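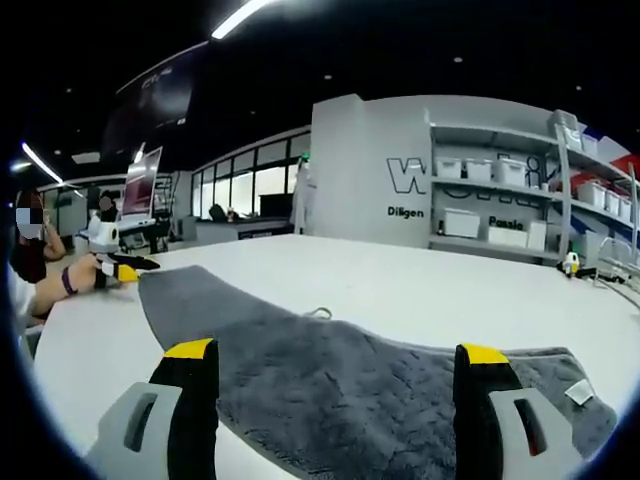

4. Sorting and load preparation

4.1 The Rankin 7 washer-dryer weighs each load before filling and sets the water level from that weight. Mixed fabrics give a false reading, so sort by pile and thickness before loading. Check every item for a care label; on a dark gray plush towel it may be a small white tab sewn onto the edge. If the towel also has a thin cord loop for hanging, fasten the loop flat or place the item in a mesh bag.

1. Turn the program dial to OFF.
2. Empty pockets and close zippers.
3. Separate plush and microfiber items from cotton that sheds lint.
4. Load items one at a time, unfolded, up to the line on the door seal.
5. Close the door until the latch clicks.

CAUTION: Do not use fabric softener with microfiber. Softener coats the fibers and reduces absorbency.

NOTE: If code 226 appears, the load is unbalanced. Open the door, spread the load, and restart from step 5.

4.2 Drying

1. Select LOW HEAT for plush items or MEDIUM for flat cotton.
2. Press TIME until the required setting shows.
3. Press START.
4. When the cycle ends, wait for the door lock light to go out.
5. Remove the load and clean the lint screen. 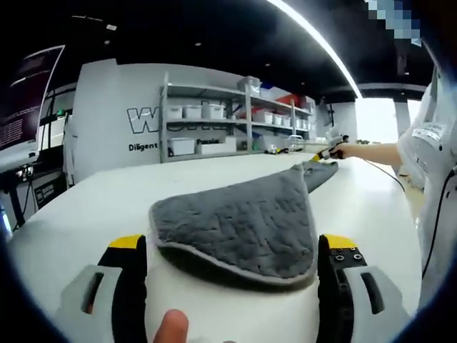
Storage affects the pile as much as drying does. Let items cool fully before folding. Fold plush towels loosely on a flat surface such as a long table; a gray towel with a lighter piped border can be lined up by its piping. Do not press the fold down by hand or stack heavy items on top.

CAUTION: Do not store items in the drum. Leave the door ajar between loads.

For replacement lint screens, order part 454 from Vimia.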